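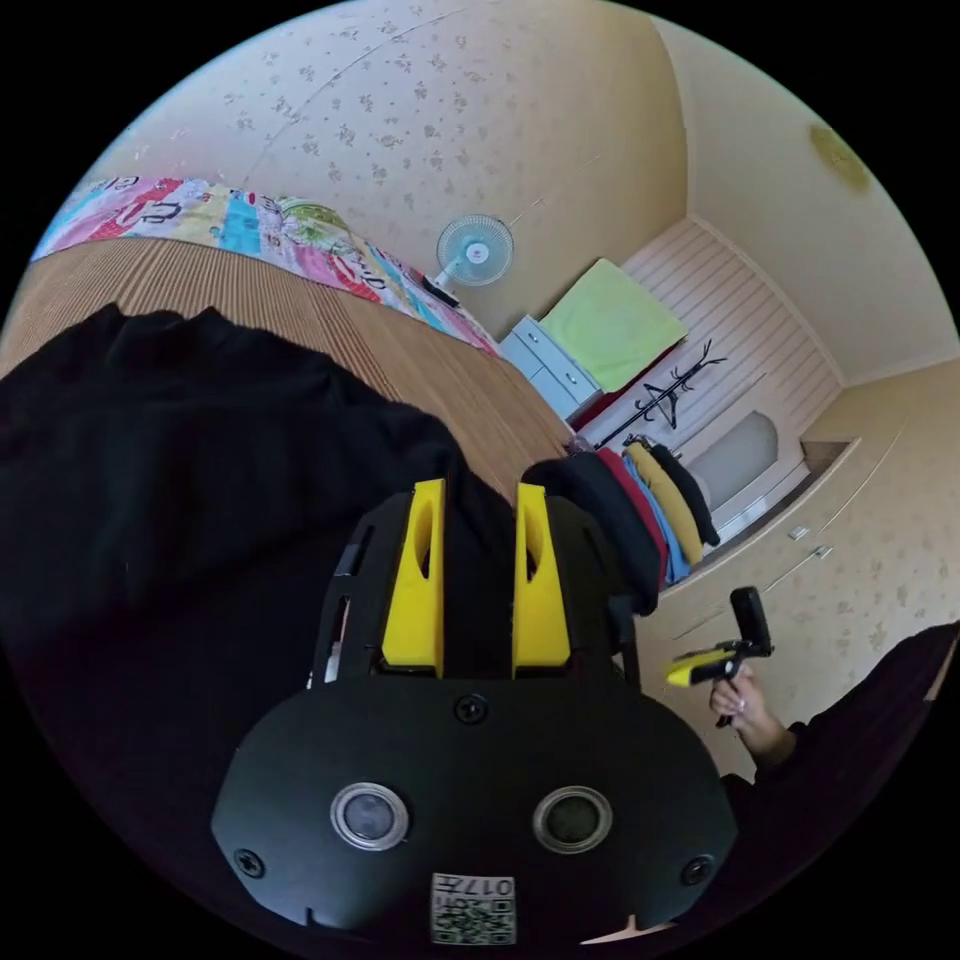
Zikholm Student Robotics Club – Household Tasks Team

The promise has been going around since June: give the students at Zikholm a semester, some hand-held grippers and their own bedrooms, and they'll teach a robot to tidy up. The club calls the project Zimo. Its target is 200 recordings of people handling clothes with yellow plastic fingers where their own would do the job faster.

I have my doubts, and I took them to Stella Nyamweya, who runs the team. She didn't try very hard to talk me out of them.

"Folding a shirt is a terrible first problem," she says. "We picked it anyway."

By her log the team has 194 recordings, of which 48 passed its own check. The rest were thrown out for dropped sleeves, wandering hands or a student giving up halfway and using bare fingers. That's a lot of laundry for a modest pile of data, and the members are marked on the written report, whatever the robot ends up doing.

Then there's the question of whose bedroom the robot is learning. A woven mat over a patchwork quilt makes a busy background for a dark garment, and Nyamweya concedes that a program trained on one bed may be lost on the next. Her answer is more homes. Mine would be fewer claims on the club's poster, which has a robot butler on it.

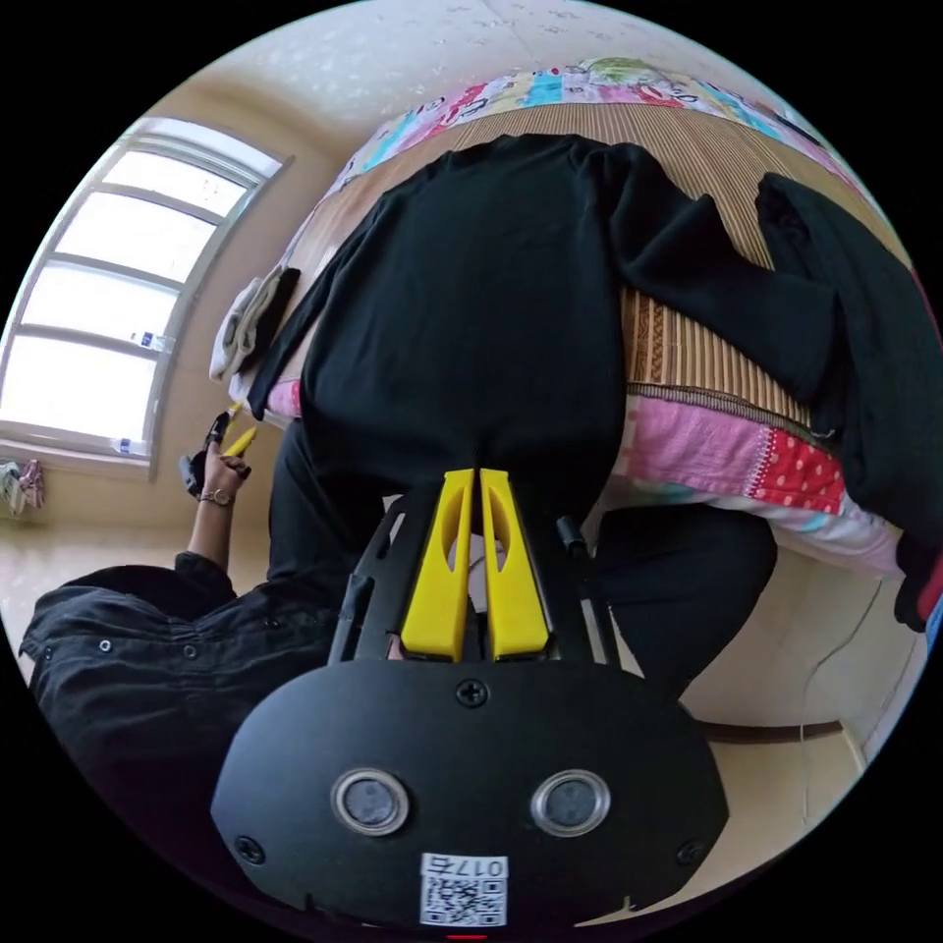

A black shirt laid out on the mat, with the gripper's fingers pointed at its hem.

What the students are learning is easier to defend. They argue about what counts as a finished fold. They've found out how tiring it is to do a simple chore the same way for about an hour – and how quickly people start cutting corners when they're bored.

The team takes its results to the Zarbridge student showcase next, with 4 minutes to present. Urquijo, the local firm paying for the table, wants a live demonstration. Nyamweya would prefer to show the failed recordings and talk about those. I'd go along for that one.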